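Support pour micropipettes Floron : notre avis

Acheté pour la petite salle de préparation de Fledcombe, 732 couronnes port compris, livré à plat dans un carton Skulero. Montage sans outil, notice de 3 pages.
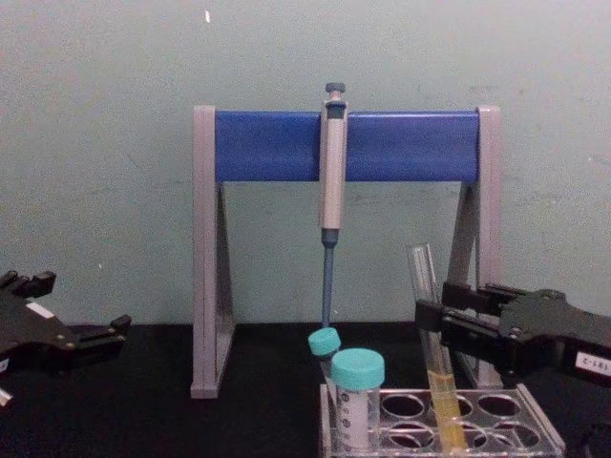
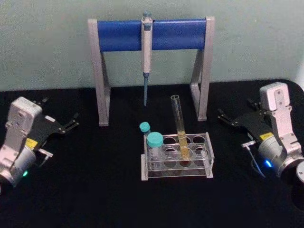
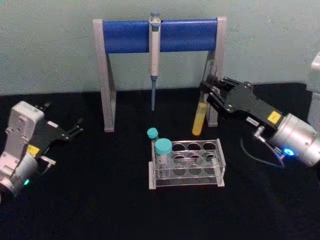
Le support Floron remplace un vieux carrousel Varma dont le pied avait fendu. Les deux montants gris ne bougent pas quand on raccroche l'instrument d'une main. Avec une seule monocanal suspendue au milieu de la barre bleue, la pointe reste au-dessus de la paillasse sans la toucher, et il y a la place de poser un portoir transparent devant. Sur une paillasse noire, la barre se repère tout de suite. L'encombrement est le vrai défaut : les pieds prennent de la profondeur et le nettoyage derrière est pénible.

Le revêtement bleu supporte bien l'éthanol. Garantie de 5 ans, pièces détachées annoncées pour septembre.

Note : 4 sur 5. À ce prix, un crochet de plus aurait été bienvenu.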